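The arm came in January, and the first thing it changed at our place was who talks to whom.

I work in the test lab at Clivgate, where for years the job was picking up a part, putting it in the fixture, pressing it, writing down a number, and doing it again. 265 times on a bad day! We complained about it constantly (I was one of the loudest), so you'd think we'd have thrown a party when management said robots were coming. We didn't. We got very quiet and very polite.

I think that's because boring work does something for people that never shows up in the budget. Gleice Barbosa and I solved half the lab's problems over that fixture, hands busy, mouths going. When the arm took over the pressing, we both got moved to setup and troubleshooting, and suddenly each of us was alone with a screen, thinking hard all day. It's better work, and I go home more tired.

The sales pitch was 3,000 cycles without a break. Fine, it does that. But somebody has to decide what counts as a failed cycle, and somebody has to notice when the gripping position has drifted, and that somebody is Gleice, who got one Friday of training and no raise. That's my real gripe. If the machine makes a person's job harder and more skilled, pay the person for it. Wagner Prado, our manager, agrees with me in the hallway and then goes into the budget meeting and comes out with another arm. 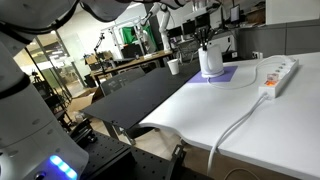

And I don't want the old days back, I really don't. My wrist stopped hurting within 5 weeks, and I like teaching the thing a new motion and watching it go. What I'd like is for us to be asked before the next one gets bolted down – where it goes, what it takes over, what we'd rather keep. There are 24 of us in that building and we know exactly which jobs we'd hand over tomorrow. Wagner has my list. It's two pages long, and labeling is at the top.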